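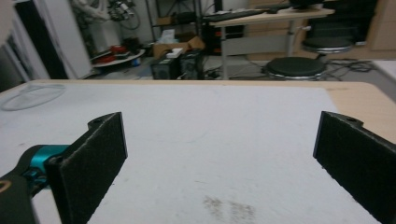 By the Visits Officer, Treldale Technical Education Association
Last updated: April

The Association was received at the Cillora workshop in Moynihan as part of its spring program of visits. Members were welcomed at 9:30 a.m. and given a short account of the premises, which cover 3,000 square feet and were formerly a storage building for the Postden mill.

The visit began at the work tables. Cillora prefers plain furniture, and the table shown to members was of light wood with a large white sheet or board laid over the top. The white surface carries faint gray scuffs and one brownish stain. Staff explained that boards are replaced only when marks begin to interfere with the work - a policy several members intend to raise at their own sites.

Storage was the second subject of the morning. Equipment is kept close to hand, with black metal shelving behind the computer towers and a cardboard box on the floor just behind them. A taller desk, also topped in light wood, holds a keyboard, and further equipment is placed underneath. Members asked about cables, and were informed that a new layout for the wall side of the room is under review.

The workshop received 306 visitors last year and expects a larger number in the present one. Parking is limited, and groups are asked to use the Postden entrance.

The Association thanks Cillora for its hospitality. Members wishing to join the second visit should apply to the office before the end of the month.

Filed under: Visits and Tours, Member Reports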